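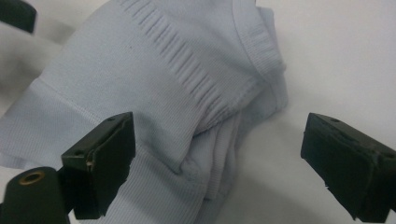

How long should marmalade stand before it goes into the jars?

Twenty minutes off the heat, with one gentle stir at the end, so that the peel hangs all through the jar instead of floating up to the lid.

I've written that at the top of the page in large letters so that next January, when I go hunting through these notebooks as I do every year, I'll find it straight away and won't have to read through four pages about the weather first. Last year I wrote it at the bottom of a page on the car insurance and only came across it in June.

Thursday, then, and the kitchen windows have been steamed up since breakfast. I started last night, properly speaking, because the oranges had been sitting in the bowl since the weekend and were beginning to look at me. They came from Clultero's, the greengrocer by the old bank, where they had a crate of Sevilles pushed under the trestle behind the swedes, as if they were slightly ashamed of them. The label on the crate said Villanueva. I do like an orange that has come from somewhere with a name. The supermarket ones just say Spain, which is a big place, and I can't picture a whole country the way I can picture one hillside with a wall round it and a dog asleep at the gate. I have never been to Villanueva, and I gather there are a good many of them, so the hillside is all my own work, but it has kept me company through a great deal of slicing.

They were beautiful too, knobbly and thick-skinned and a bit scarred, and when I put my thumbnail into one on the way home the smell went all the way up the bus. The woman in front turned round and said "Marmalade?" and I said yes, and we had a lovely talk as far as the hospital stop. She does hers in a pressure cooker, which I've never dared, and she puts in the juice of two lemons where I put in one. I nearly missed getting off. It was the 809, the one that goes all round the houses before it comes out on the Plestasell road, so I'd have had a long walk back with a heavy bag, and it would have served me right for not paying attention.

I never know which way round to do things. My mother boiled her oranges whole, with the lid on, until you could push a knitting needle through them, and then she cut them up when they were cool. My aunt thought this was shocking and cut everything up raw first and soaked it overnight with the pips in a muslin bag. They were on perfectly good terms the rest of the year but in January they would each bring the other a jar, and each would hold the other's jar up to the window and say "Very nice" in a particular voice. I've done it both ways, turn and turn about, and I still couldn't tell you with my hand on my heart which is better. The whole fruit way is kinder on the wrists. The soaking way gives a clearer jelly, I think, though it may only be that I've worked so hard for it that I'm looking at it more fondly.

This year it was my aunt's turn. So I squeezed them all after supper, with the wireless on, and scraped out the pith and the pips, and tied them up in the square of muslin I keep in the drawer with the string. Then the slicing. I always mean to do it thin and even, and I start off like somebody on the television, fine as matchsticks, and by the end of the play I was listening to I was cutting great chunky bits that would choke a horse. I've decided to call it medium cut. It all went into the big pan with the water and the bag, and I put a plate over the top and went up to bed with my hands stinging. I'd forgotten about the little cut on my finger, but lemon juice doesn't forget things like that.

The pan is the Wusier, the one I bought in the closing-down sale when the hardware shop went. I'd wanted a proper preserving pan for years and always talked myself out of it on the grounds that it only comes out once a year. It's wide at the top and heavy at the bottom, and it has a pouring lip that pours slightly to the left. Once you know that you can allow for it, but the first year I had marmalade down the front of the cooker and into the hinge of the oven door, and for months after that every roast chicken began with a smell of burnt toffee. I wouldn't be without it now. It lives on top of the wardrobe with the spare blankets in it.

This morning I was down before it was light. I'm not usually, but I'd woken thinking about it, and there's something very pleasant about coming into a cold kitchen and finding that the work has been going on without you. The water had gone cloudy and thick at the edges from the pips. I lit the gas, brought it up to a simmer, made a pot of tea and sat with my feet on the other chair. It takes a good long time for the peel to soften and there's no use hurrying it. If you put the sugar in before the peel is tender it'll stay tough for ever, and no amount of boiling will mend it. I learned that in the year of what the family still calls the leather marmalade. We got through it, because we weren't a household that threw things away, but you did have to set aside time for breakfast.

I wrote two letters while it simmered, and cleaned out the cutlery drawer, and then I squeezed the muslin bag. That's the part I look forward to, horrible as it is. You let it cool until you can just bear it, and then you squeeze and squeeze, and out comes all that thick, pale, gluey stuff, and you know that's your set, right there in your hands. I did it between two saucers this time, as the woman on the bus suggested, and it saved my fingers very nicely. I must remember that. (Two saucers, for next year. I'll underline it.)

Then the sugar, warmed in the oven first, which I'm told makes no difference at all, but I like the sound it makes going in. You stir it over a low heat until there isn't any grittiness left under the spoon, and only then do you turn it up. After that it's all noise. It comes up the sides of the pan with a roar and spits at you, and the colour starts to change, and the whole house smells of it, even the landing, even the airing cupboard. The postman said he could smell it at the gate. I told him he could have a jar and he said he'd hold me to it.

I tried it after 20 minutes and it was nowhere near. I had my saucers in the freezer compartment, lined up on top of the peas, and I put a spoonful on the first one and pushed it with my finger and it ran off like soup. I tried again, and again it ran, though perhaps a shade more slowly. By then I'd begun to have my usual thoughts, which are that the oranges were too old, that I'd measured the water wrong, that I should have used my mother's way, and that I'd be eating it as a sort of sauce until Easter. I have these thoughts every single year, and I've got the notebooks to prove it. Then at 30 minutes I pushed it and it wrinkled, just slightly, the way the skin wrinkles on warm milk, and I turned off the gas and said "There!" out loud to the empty kitchen.

And then the waiting, which brings me back to where I started. I'm hopeless at it. Every instinct says to get it into the jars while it's good and hot, with the jars hot too and everything to hand. For years that's just what I did, and for years I had a handsome layer of peel at the top and three inches of plain jelly underneath. I thought it was my slicing. I thought it might be the sugar. It was only that I wouldn't let it stand. While it's boiling hot it's too thin to hold the peel up where you want it, and as it cools it thickens and takes hold. So today I set the timer, skimmed off the scum (a small knob of butter does for the last of it), and went and stood in the back garden in my slippers so that I wouldn't be tempted. The snowdrops are through by the water butt. There's a blackbird who's taken to sitting on the handle of the fork I left out in the autumn, and he didn't seem to mind me at all.

When I came in and gave it a stir you could see the pieces stay just where the spoon left them. I filled the jars with the old enamel jug, wiped the rims and put the lids on while they were still hot. The new lids cost me 49 pence each at the market in Plestasell, and I thought that was very steep for a bit of tin, and said so, and then bought them anyway. I've kept back the half jar that was left over for our own breakfast. It always seems to me that the half jar tastes the best.

They're on the windowsill now, and I've been in to look at them far more often than is sensible. The peel's spread right the way down. The colour is darker than last year's, more of a conker than a gold, and I suppose that's from the extra boiling, but I like it dark. One of the lids went pop while I was washing up and made me jump, and then another followed, and I do love that sound.

Things still to do. Labels, if I can find the good pen. A jar next door, one for the postman, one for my sister, who'll hold it up to the window. Soak the muslin before it goes stiff. Ask at Clultero's whether there are any more oranges to come, as I've still got plenty of sugar and it seems a pity to put the pan back up on the wardrobe quite so soon. And see if the oven door wants wiping, because I did forget about the lip again, just the once, on the very last pour.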